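Rainy day with kids near Trotby, worth the drive to Grulham?
Posted in Family Days Out by Ryszard Grabowska, May, 4:10 pm

We use cookies to remember your forum settings. OK / Manage

Ryszard Grabowska wrote:
We finally did the indoor fun center at Grulham and my two had the BEST time! Mini golf first, then the arcade, then mini golf again (they begged). My youngest won 419 tickets and spent every one on rubber frogs. Anybody else been? I want to go back and try the bowling!

mapleandmud wrote:
Love that place, but go early. After lunch it gets so loud my son puts his hood up and wants to leave. Ashworth is calmer and the snack bar has real soup.

twosocks wrote:
Have to disagree on Ashworth! Half the games were down when we went, and the big slide costs extra. Grulham wins for us every time. We're saving tickets for the lava lamp, which is 3000. We have 700. Wish us luck!

mapleandmud wrote:
Okay, the slide fee is annoying, I'll give you that. Still think it's better for under-fives. Mine would ride the little train all day.

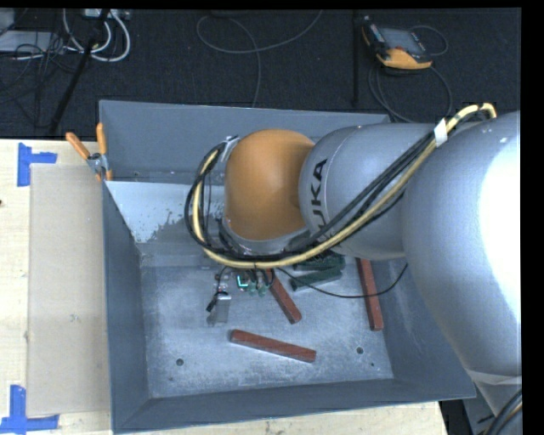 Vol. 7, No. 2, p. 14

Ryszard Grabowska wrote:
Ooh, a train! Now I want to do both. Is the Vusatari pass good at Ashworth too, or only at Grulham?

twosocks wrote:
Both, and you get 100 bonus tickets the first time you scan it. Bring socks for the climbing area, they do check!

Recent threads
Best sledding hill for beginners
Board games for a mixed-age crowd
Trotby library story hour
Birthday party at the bowling alley?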